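Notes from the Craft Corner: The Small Things on the Table

Dear members,

October was a busy month for our paper group, and I promised Kumiko Aoki that I would write something for the newsletter before the next box of supplies arrives. She asked for news. I have only a little news, but I have many opinions on glue sticks and where people put them, so please be patient with me.

When I joined the group, I believed that the important part of paper craft was the cutting. I came with good scissors and a folder of patterned paper that I was too afraid to use. The glue I bought at the last minute, and it was a bad one. It left lumps under the thin paper, and after one night the corners of my first card were standing up like the ears of a cat. Titilayo Akpan looked at it for a long time and then gave me her own glue stick without saying anything. I still have the card.

Since that evening I pay attention to glue. The habit I now try to teach to new members is very simple: before you start, give the small things a place. A glue stick is round, and a round thing on a bare table goes where it likes. It rolls behind the paper, then under the chair, and in the middle of a careful job you are on your knees looking for it. A cup solves this problem. It does not need to be a nice cup. Hinata Ebihara uses one that had yogurt in it, and it works as well as mine, which I paid for.

I also like to have a sheet over the table. Glue comes off a sheet more easily than it comes off furniture, and on a pale color you can see the little scraps before they stick to the back of your work. Choose one that lies flat. A fold in the middle is not a disaster, but do not draw a long line across it.

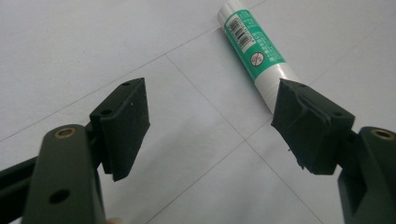
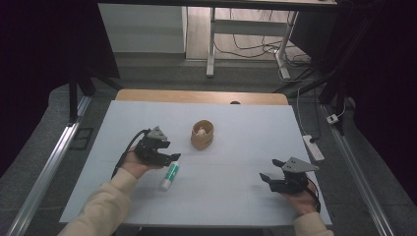
The second part of my advice is about the cap. Please put it back after every use, also when you think you will need the glue again in one minute. I know it is boring to hear. Bilal Harb and I made a small test at home, each with a new stick of the Neltar glue. He left his open while he worked and I closed mine each time. By the end of the month his had a hard skin on the top and he had to cut a slice away with a knife. Mine was still smooth. Bilal says that his kitchen is warmer than mine, and this may be true, but he now closes the cap.

Do not turn the stick up too high. Two or three millimeters above the edge is enough. If it is higher, it bends when you press, and then it breaks inside and never goes down straight again. For thin paper, start in the center and move out toward the corners, always in the same direction. Then put a clean piece of paper on top and rub with the side of your hand. For card I prefer to put glue on both pieces and wait a short moment before I join them.

Some members asked me about the Lalus sticks, the ones that go on with a color and dry clear. I find them useful for children and for people who work in the evening with a weak lamp, as you can see which places you have missed. On white paper I am more careful. One time a shadow of the color stayed, very light, but I saw it every time I looked.

Now the practical news. Tetsuya Yokoyama has put our shared supplies in order, and everything is in the cabinet by the window again. The order number for the new box is 3126, so please write this number if you send him a question about it. The box has 500 sheets of plain card and the glue sticks you asked for. If you want Nomura folding paper, tell him before he closes the next order – he does not like to open it again, and I understand him.

For the next meeting, please bring one cup or small container from home, and one piece of work that did not go well. Titilayo would like to look at them together and try to repair what we can. I will bring my card with the ears. Tea will be ready at half past six, and the door on the garden side will be open. If you come by the street side, ring the bell long, for we do not hear it well from the back room.

With warm greetings from the paper group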